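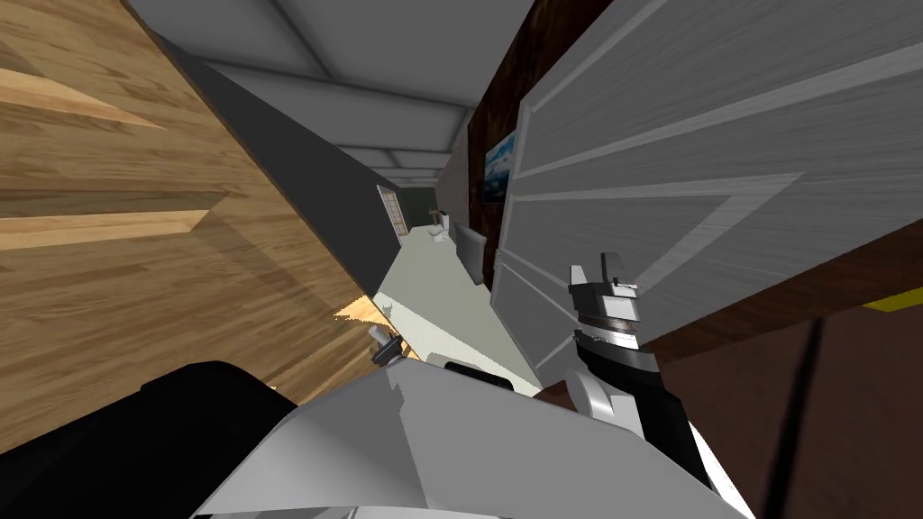
Grained wood panel, with the corridor and toilet behind it.

Mounting a towel bar on drywall
Updated 19 Sep 2025 by Lalit Rajput

These steps cover a bar with two mounting posts on half-inch drywall over wood studs. Tile needs a different bit and is covered on its own page.

Tools: stud finder, level, tape measure, pencil, drill, Phillips screwdriver, small hex key.

1. Choose the height. 48 inches from finished floor to bar center suits most bath towels. Go lower for hand towels. Keep the bar clear of the door swing.

2. Find the studs. Run the finder across the wall in both directions and mark both edges of each stud. Studs are usually 16 inches on center, and most bars are 18 or 24 inches long, so expect to hit one stud at best.

3. Mark the posts. Measure the bar center to center between its posts. Do not go by the length printed on the box. Transfer the distance to the wall along a level line.

4. Drill. Over a stud, drill a 3/32-inch pilot hole. Elsewhere, drill to the size given on the anchor package. Stop if you feel metal: it may be a nail plate protecting a pipe or cable.

5. Set the anchors. Toggle anchors hold better than plastic sleeves in drywall. Tighten until snug. If the paper face tears or dimples, back off a quarter turn.

6. Attach the brackets. Drive the screws most of the way, check level across both brackets, then finish tightening by hand.

7. Fit the posts and bar. Seat one post, insert the bar, then seat the other. One-piece bars go on both brackets together. Set screws face the floor.

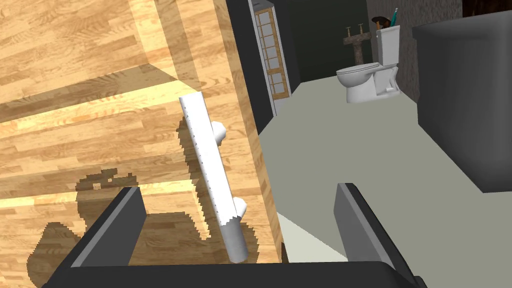
8. Tighten the set screws. Alternate between posts, half a turn each. Pull down on the middle of the bar with one hand. If a post shifts, remove it and retighten its bracket.

Old holes: fill with setting compound, sand flush, prime and paint before mounting the new bar. Do not reuse a hole that has widened.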